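Spent the morning at Lerilbridge's visitor information centre, which has moved again. It is now behind the bus station, up a flight of steps, through a door marked Private. The sign pointing visitors to it is inside.

Asked for a town map. They've stopped doing maps. There is an app. The app wants to know my location before it will tell me where I am, and then puts me in the river.

I bought the visitor pass instead. It gets you into 30 attractions. I have now read the list with a pen in my hand. One is the car park. Two are the same church, north door and south door.

The leaflet says last year brought 1089 visitors to the old toll house. I have been in the toll house. If more than four of us had turned up at once, someone would have had to stand in the fireplace.

To be fair to the place, the walk along the weir is lovely and so is the woman who sells you the ticket for it. She told me the ticket isn't needed. I'd already paid by then. She was very nice about that as well.

Back at the flat for lunch. Booked it through Momard, who describe it as "moments from the historic core". I timed the moments. There were a great many of them and most went uphill.
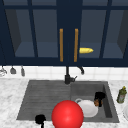
Kitchen cupboards, navy, gold handles. Something yellow on the shelf.

Welcome folder runs to nine laminated pages. Six are about bins. The page headed Things To Do suggests Drinon, a different town, an hour away by a bus that goes twice a day and comes back once.

Went to Drinon.

Drinon's information centre is open, staffed, heated and full of maps. Every one of them is a map of Lerilbridge. I took three.

There's a new safety scheme here too: yellow-jacketed welcome hosts who walk you to your car after dark. Good idea, I thought, and asked when they start. October. And what time do they finish? Half past five.

My sister once did the same sort of holiday in Te Moana and came home with a tan and a carved bowl. I have a fridge magnet of a toll house and a blister.

The council's new target is 1000 extra overnight stays a year. Last year's figure was 194. I've booked another two nights, so that's me doing my bit, and I would like it noted that I did so before I found out the weir path closes tomorrow for resurfacing.

Feedback form filled in. It asked how I heard about the visitor centre. There was no box for "followed a postman", so I've put Other.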